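Slower Collection Is Better Collection

A position paper from the Skevness program on manipulation data
May 13, 2024

Institutions that gather demonstrations for learning systems are usually judged by a single number. The funder asks how many episodes were recorded, the annual report prints the figure in large type, and the next proposal promises a larger one. The Skevness program has taken part in this practice as willingly as any other. It is the purpose of this essay to argue that the practice should end, and that episode totals should give way to a measure of how much the episodes differ from one another.

The argument rests on experience with plants and flowers, both living and artificial. Such objects were chosen for the Drivholm collection on the grounds that they bend, overlap and catch on each other in ways that blocks and cups do not. A policy trained on rigid objects tends to assume that whatever it grips will keep its shape and come away alone. A stem with leaves on it breaks both assumptions.
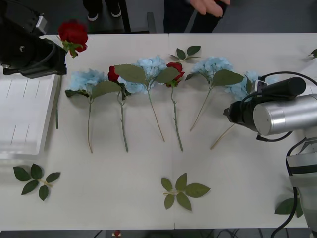 In January the program completed a first set of 2,000 episodes. The figure was reached on schedule and was well received. When the set was examined for variety, however, the reviewers found only 134 starting arrangements that they were prepared to call distinct. The remainder were close repetitions, produced by operators who had learned which layouts could be reset quickly and returned to them again and again. These operators did nothing wrong. They had been given a daily quota, and they met it.

The consequence appeared in testing. The trained system performed well when stems were presented in the manner its teachers preferred and poorly when they were not. A modest rotation of the stalks, or a leaf lying across a neighbor, was often enough to produce a hesitant approach followed by a failed grasp. More training on the same material did not help. The system had been taught the habits of a workroom, and it had learned them faithfully.

It may be objected that quantity and variety are not in conflict, and that a sufficiently large collection will contain every arrangement by chance. This would be true if layouts were drawn at random. They are laid by people, at the end of long shifts, under instructions that reward speed. Chance has very little to do with it.
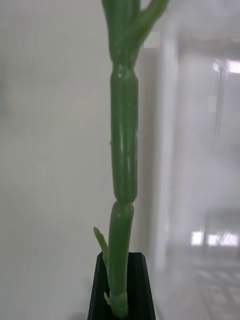
A second failing of the episode count is that it treats every moment of a demonstration as equal. Review staff at the Lirville site spend much of their time on the last part of the approach, when the wrist view holds little besides the thing to be grasped. A green stem with narrow nodes between its longer segments offers several plausible places to close a gripper, and the choice among them is a real decision. So is the treatment of a small leaf that stands up beside the stem just over the rim of a black pot. An operator who pauses at this point, backs away and tries another angle has supplied something of value. Under a quota, the same operator is likely to discard the attempt and record a smoother one.

The program therefore recommends three changes to its partners. The first is that layouts be assigned before a session by someone other than the operator, from a list that is revised as gaps are found. The second is that hesitations and recoveries be kept, labeled and paid for at the same rate as clean episodes. The third is that published totals always be accompanied by the number of distinct starting arrangements, together with a plain statement of how distinctness was judged.

These measures carry a cost, and it would be improper to conceal it. Under the trial procedure, a station that formerly produced 20 episodes in a session now produces 18, and the time needed to prepare the layout list must be added to that. The Saxena working group has asked whether the loss will grow as the easier arrangements are used up. It probably will. The program regards this as acceptable, but it recognizes that a partner with a fixed delivery date may not.

There is also the matter of judgment. Two reviewers will not always agree that one arrangement differs from another, and a measure that depends on opinion is easier to dispute than a simple count. The program's present rule compares the order of the stems, their direction and the points at which they overlap. It is a rough rule - partners have already proposed several amendments - and it will be circulated again once their comments have been considered. Until then, the program will not announce a target for its next collection.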